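分类：教材连载 > 机器人社团与课程项目

第六章 双臂桌面操作的仿真实现

6.0 本章任务与前置要求

前五章以单臂为对象，讨论了运动学求解、轨迹插补和末端夹持。本章转入双臂、多指手的桌面操作，内容取自 Pollora 课程项目的第二阶段。该阶段由各小组在仿真环境中独立完成，总学时 35，其中讲授部分安排在前两周，其余为上机。学习者应已掌握齐次变换、雅可比矩阵的数值求法以及第五章的接触模型。未完成第五章习题的小组，建议先补齐接触参数标定一项再进入本章。

本章完成后，应能做到以下几点：

（1）为左右臂分别建立任务坐标系，并在公共世界坐标系下描述物体位姿；
（2）用有限状态机组织一个包含抓取、开合抽屉和放置的长序列任务；
（3）从回放数据中判断失败发生的阶段，并给出可复现的失败记录。

6.1 场景与任务定义

项目使用的场景命名为 Kolia，以一张木纹桌面为工作区。远端摆放盆栽、烤面包机等物体，右侧为带抽屉的白色柜体，左右两条机械臂各装一只黑色多指手。基本任务的操作对象是一件绿色容器，初始位置在桌面左侧。远端物体不参与任务，但都带有碰撞体，规划器必须将其计入障碍物集合。

任务按责任分工如下：左手负责容器的抓取与搬运，右手负责抽屉。抽屉为单自由度移动关节，行程方向与桌面平行。抽屉的开度由关节读数给出，不需要从图像估计；容器位姿在基础版本中同样由仿真器直接提供，在进阶版本中改由视觉模块估计。

抓取阶段要求手指包络杯壁，拇指与其余手指形成对抗。容器在手中允许倾斜，倾斜角不计入抓取阶段的评分，但会影响后续放置时的末端姿态规划。 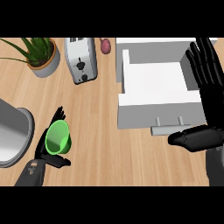 状态机的划分以接触状态的变化为界。接触集合不变时，视为同一状态；接触建立或断开时，切换到下一状态。按这一原则，基本任务可划分为接近、预成形、闭合、提升、转移、释放和撤离。各状态的进入条件必须用可测量量表示，例如指尖接触力、关节误差和抽屉开度，不得使用“大致到位”一类无法检验的描述。

两臂的状态机分别运行，通过一组同步变量交换信息。左臂进入转移状态之前，须读取抽屉开度；开度低于阈值时左臂保持当前位姿，等待右臂完成开启动作。等待超过设定时限则转入异常处理分支。时限的默认值写在配置文件中，各组可以修改，但须在报告中注明修改前后的数值。

初学者常将两臂合并为一个状态机，用笛卡儿积枚举全部组合状态。该方法在状态较少时可行，状态增多后转移表难以维护，且不利于单独测试某一条臂。本章一律采用分离结构。

6.2 坐标系与符号约定

世界坐标系 W 的原点取在桌面中心，z 轴垂直桌面向上。左右臂基坐标系分别记为 L 和 R，掌心坐标系记为 HL 和 HR。容器坐标系 C 固连于容器底面中心，其 z 轴沿容器对称轴指向开口。容器直立时，C 的 z 轴与 W 的 z 轴同向；两轴夹角记为 θ，单位为度，取值范围为 0 至 180。

抽屉坐标系 D 固连于前面板中心，x 轴沿开启方向。把手相对 D 的位姿为常量，可从模型文件中读取。编写抽屉动作时，应在 D 中规定手的目标位姿，再变换到 R 中求逆解。直接在 W 中写死目标值的程序在抽屉初始开度改变后会失效，检查程序会随机改变这一初值。

关于 θ 的使用，需要区分两种情形。抓取前，θ 描述容器在桌面上的放置状态：θ 接近零为直立，接近 90 度为侧倒。抓取后，θ 由手的姿态和容器在手中的相对位姿共同决定。容器与手之间存在滑动时，相对位姿不再是常量，应在每个控制周期重新读取。

6.3 初始条件的变化范围

Kolia 场景为每次运行抽取一组初始条件，包括容器的平面位置、θ 值以及抽屉开度。远端物体的位置固定。检查程序共使用 31 组初始条件，全部随项目文件一并提供；各组不得依据条件编号编写专用分支。

容器侧倒时，直立条件下的抓取模板不再适用。此时杯壁与桌面之间的间隙随高度变化，手指若仍从侧面水平接近，下方手指可能先与桌面接触。处理方法有 2 种：一是以开口边缘为抓取部位，令拇指进入容器内侧；二是先将容器扶正，再调用原有模板。前一种方法动作较短，对指尖位置误差敏感；后一种方法增加一个状态，但可复用已有代码。报告中应说明所选方法，并给出选择依据。

两手在任务开始前均应处于张开的预备姿态，手指向上，与桌面物体保持安全间距。右手的拇指在预备姿态下伸向桌面内侧，规划右臂第一段轨迹时须将拇指的碰撞体计入，不能只用手掌包围盒代替。
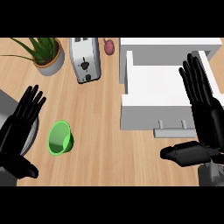
6.4 开发环境与文件结构

本章程序基于 Schwaiger 工具包的教学分支。安装步骤见附录二，此处只说明与双臂任务有关的目录。

scene 目录存放场景描述文件，包括桌面、柜体及各物体的几何与惯性参数，本章不要求修改。control 目录存放两臂的底层控制器，接口与第四章一致，仅增加手指关节组。task 目录为各组的工作目录，状态机、抓取模板和同步变量均写在该目录下。log 目录由程序自动生成，每次运行产生一份记录，包含关节读数、接触事件和状态切换时刻。

提交前应清空 log 目录中的调试记录，仅保留检查程序生成的部分。曾有小组提交的记录超过 180 份，其中多数未注明对应的程序版本，无法用于复核。版本号应写入每份记录的首行，写法参照 Wirlow 模板。

6.5 首次上机内容

第一次上机不编写抓取程序，只完成以下检查：

1. 载入场景，令两臂运动到预备姿态，确认无碰撞告警。
2. 读取容器位姿，计算 θ，与仿真器界面显示的数值比较。
3. 令右手沿 D 的 x 轴反向平移一小段距离，确认坐标变换的符号正确。
4. 以不同的抽屉初始开度重复第 3 项，比较 R 中的目标值是否随之改变。

第 4 项若目标值不变，说明程序中仍有以 W 表示的常量，应在进入 6.6 节之前查出并改正。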